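Packing and Kit Tips for a Summer Festival Weekend

Last revised April 17, 2019, by Gus Greenberg

Most of the work is done on the kitchen table the evening before. The notes cover a two-night stay in a tent, one person, arriving by train.

Weight. Weigh the full pack on a bathroom scale: step on with it, step on without it, subtract. My bag for the Dostberg weekend came to 739 ounces in January, when I did a trial pack, and most of the excess was canned food. Decant dry food into zip bags and write the water quantity on each bag in marker.

Water. Freeze two half-filled bottles lying on their side, then top them up before leaving. Keep them upright against the back panel of the pack, next to the food.

Tent. Pitch it once at home. Check the pole elastic and the seam tape, and reseal any tape that lifts at the corners. Spare pegs go in a sock – the points will cut through a thin stuff sack.

Flower crowns. Use fabric flowers with a wired stem. Trim the stem to 2 inches, bend it flat along the headband and bind it with floral tape, stretching the tape as you wind. Cover the cut ends. Lay out all the blooms in order before taping the first one.

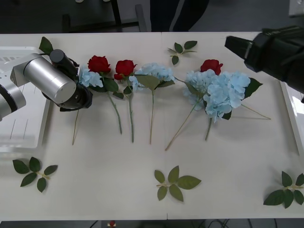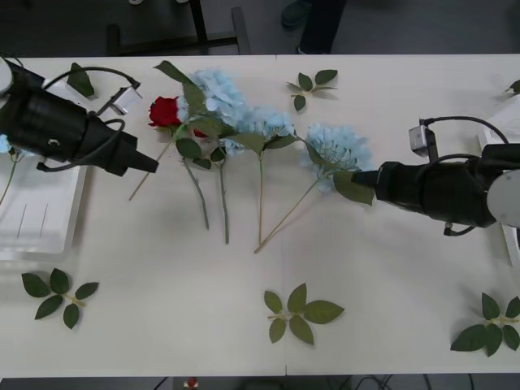
Artificial flowers on a white tabletop, in both pictures.

Can I wash the tent when I get home?

Sponge it by hand with cool water and a little mild soap, then rinse and hang it in the shade until the seams are fully dry. A washing machine can strip the waterproof coating and pull the tape loose. Manikandan Varghese hangs his over a shower rail with the doors unzipped, and that works well for anything up to a three-person tent. Store it loosely folded – a tight roll creases the coating along the same lines each time.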